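Endov bag-change guidance pack, reviewed

We bought the Endov guidance pack in February for our robot tidying trials at Pulla. It is a short printed standard, 11 pages, with a wall sheet and a set of log cards. It tells you how to set up and run a gripper near bin liners, sheeting and other thin plastic.

The first section covers approach speed. It sets a slow zone above anything dark or shiny, where depth readings are least reliable. The rule is clear and easy to put into a checklist.
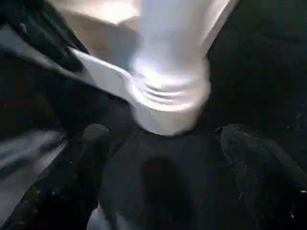
Gripper over dark surfaces, with deep shadow below.

Section 3 is the best part. It asks for the floor to be checked before each run and for loose covers to be noted on the card — a thing we used to skip. The wording on table legs and other uprights is weaker. It gives a clearance but does not say where to measure it from. 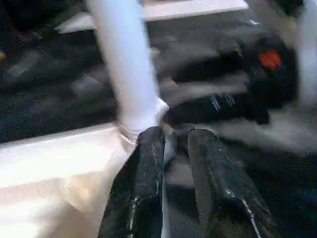 Black fingers close to a white tube and a creased white covering.

Tall items standing in soft plastic get only half a page. The advice is to grip low, lift straight and stop if the plastic moves too. I would have liked a drawing.

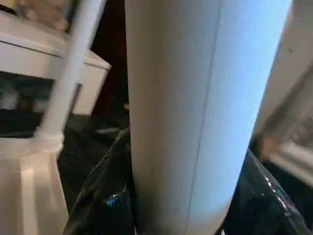
White tube with black plastic on both sides of its base.

The log cards are too small for gloved hands and the wall sheet curls. The older Vultasano booklet is better printed, but it says nothing about liners.

Worth buying if you have no written rules yet. Four out of 5.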